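Pamura Court Residents' Association
Minutes of the meeting held 13 February 2026, in Araceli's front room

Present: Araceli Rivas (chair), Leandro Calvo, Bahman Tehrani, Florencio Barrios, and me, Ebbe Haugland, taking the notes. Apologies for my handwriting last time, I've typed it up straight away this time round.

1. Last minutes
Agreed, apart from Bahman wanting it written down that he never offered to paint the bike shed, he only said it needed painting. Fair enough, Bahman - corrected.

2. Entrance hall
This took up most of the evening, as I think we all knew it would! Flileck have sent their quote for redoing the hall and it's a good bit more than Leandro had hoped. We went back and forth over whether to do the floor and walls together or leave the walls until September. Florencio is all for getting it over with in one go (he's on the ground floor, so he gets the dust whichever way we do it). I said the same. Araceli worries about people with pushchairs getting in and out while the floor is up, and asked whether the back door could be used for those few days. Leandro will ask Flileck. 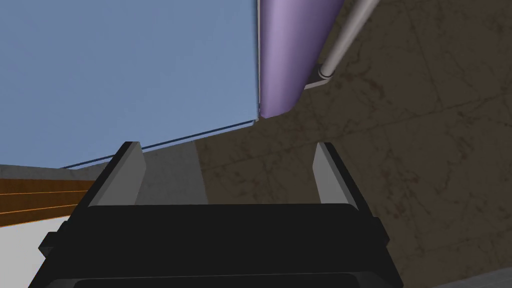 Grey gripper fingers, open

We then got on to colours, which I'd hoped to avoid. Bahman likes a dark stone look. Araceli finds dark halls gloomy and would have cream everywhere if she could. I'm somewhere in the middle and said so, which pleased neither of them. Left open until we've all seen proper samples in daylight. Leandro to ask for those as well.

3. Letter boxes
There are 46 boxes and two of them still don't lock. Stanetti came out before Christmas and said they'd order the parts, and we've heard nothing since. Florencio will ring them, and if he gets the answering machine again he'll go round in person - his words were a bit stronger than that.

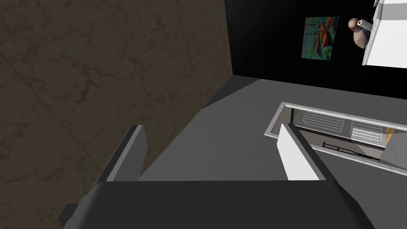 While we were on the subject, I asked if we could please have one style of name label. Some are printed, some are biro on masking tape, and mine fell off in the autumn, so I can't really talk. Araceli has a label maker and is happy to do the lot if people send her their names spelt the way they want them.

4. Garden
Bahman has 18 lavender plants coming on nicely on his balcony and would like them to go along the front path once the frosts are over. Yes from everyone, and thank you, Bahman!

5. Any other business
Esteban, the café on the corner, has asked if it can put a board by our gate. Fine by us so long as it comes in at night. Araceli to pop over and tell them.

Next meeting at Leandro's, date to follow. He says bring your own chair.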